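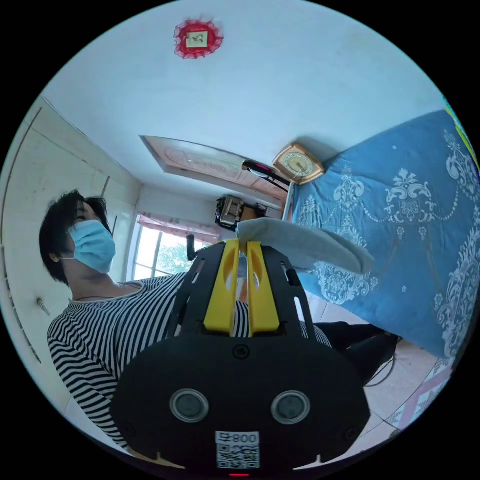
Home Reviews Tools Ponds and Water Contact

Sorar karesansui rake, wide head: review
By Rasha Moussa
January 22, 2025

The Sorar is a gravel rake for dry landscape gardens, sold with two heads and a two-part handle. I used it from September on the courtyard garden at Skasetgate, a rectangle of crushed granite with three stone groups and a moss margin on the north side. Before that we had a one-piece rake made by a local joiner, and most of my comparisons are with that.

The wide head has eight teeth, cut as deep triangles from a single board. It is 400 mm across. The narrow head is 300 mm and has the same tooth pitch, so lines drawn with one will meet lines drawn with the other if you overlap by a tooth. The instructions leave this out and I only found it by measuring.

Weight matters more than anything else on a rake like this. Too light and the head rides up over the coarse pieces, too heavy and it digs in whenever you slow down on a curve. The Sorar is slightly heavy. On straight passes this is a help — the furrow is even with almost no downward pressure. On rings around a stone I had to carry part of the weight with the forward hand, and my shoulders knew about it after the second group.

Gravel size should be checked before buying. Our granite is graded 5 to 8 mm and the teeth cut it cleanly. On a test tray of finer grit the ridges slumped at the top, though no rake I own does much better with that material at the same pitch. Pea gravel is a waste of time with any of them. The stones are round and won't hold an edge.

The handle joint is a threaded brass sleeve. It worked loose twice in the first month. A turn of plumber's tape fixed it, and it has stayed tight through the wet part of the winter. The sleeve does put a small bump right where the rear hand wants to slide on a long pull. Gloves help.

The back edge of the head is meant for leveling. It is straight and the corners are square, which leaves a faint line at each side of the pass. I took the corners off with a file and the line went away. The Madov rake comes with rounded corners and is better at this job out of the box, but its teeth are shallow and its patterns go flat in the first heavy rain.

Finish is a thin oil. Mine had gone gray at the tooth tips by December and I re-oiled it. Store it hanging up, as the teeth will chip if it stands on concrete.

Mine came from Carhuamaca, listed as item 777, with spare heads sold separately. Delivery took about two weeks. The box had no padding at the tooth end, but nothing was broken.

Worth buying for angular gravel and mostly straight patterns. For a garden that is all rings, get the narrow head on its own and fit it to a lighter pole.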